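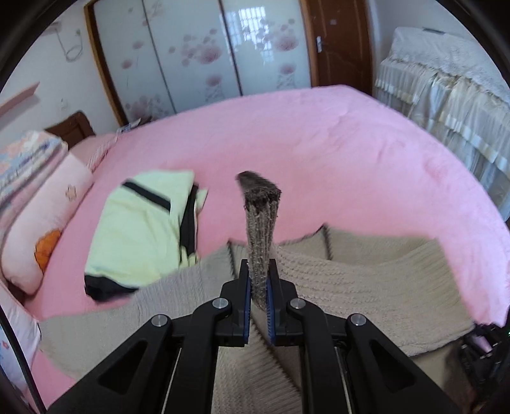 You can't own a click, she told me over the phone, and if the judge says you can then I'm going back to selling shoes.

I had been with Brundov for most of my working life by then, and I'd have told you the same thing myself. We made kitchen timers, and later on we made the little program that runs inside other people's kitchen timers, and somewhere along the way our program had learned to make a small double click when you turned the dial past the hour. I had written that part. It took me an afternoon, and I ate a tuna sandwich while I did it, and I would not have thought of it again as long as I lived if the letter from Wornberg hadn't come in July.

Wornberg said the click was theirs. They had a copyright on it, or on the recording of it, or on the lines of code that made it (the letter was a little shy about which), and they wanted us to stop clicking. They also wanted money. The letter ran to three pages, and the papers stapled behind it ran to 271, and I know because I was the one who stood at the copier feeding them in while the machine jammed and beeped and jammed again.

We hired Politis, who had the upstairs floor of the old bank in Drokomcombe and a waiting room with very good chairs. I got to know those chairs. I would drive over after lunch with a box of old notebooks on the passenger seat, and somebody kind would bring me coffee, and then for two hours I would be asked where I had gotten the idea for the click.

Well, where does a person get a thing like that? I told them about my grandmother's stove, which had a dial that clicked twice, once when it caught and once when it let go, so that you could set it from across the room by ear with your back to it, talking to someone at the table. She had that stove for almost 40 years. They wrote this down and seemed pleased, and asked whether I still had the stove. I didn't. My cousins had let it go with the house.

So that became how I spent the rest of the summer, driving around the county on my own gas, looking for my grandmother's stove or one like it. I went to barns. I went to a church basement where they were cooking for a funeral and they fed me, and wouldn't hear of my leaving without pie. I turned a great many dials. Most of them clicked once, or didn't click at all, or came off in my hand, and I apologized and pushed them back on.

When I finally found one it was on a back porch, out past the gravel pit, with a fern growing on top of it. The woman who owned it moved the fern for me. I put the recorder down on the burner and held my breath and turned the dial, and there it was, the one and then the other, a little rusty between them.

She asked if I wanted to do it again, to be sure. I told her I had what I needed. Then I did it again anyway, and she went in to put some water on, and left the screen door open so we could keep talking.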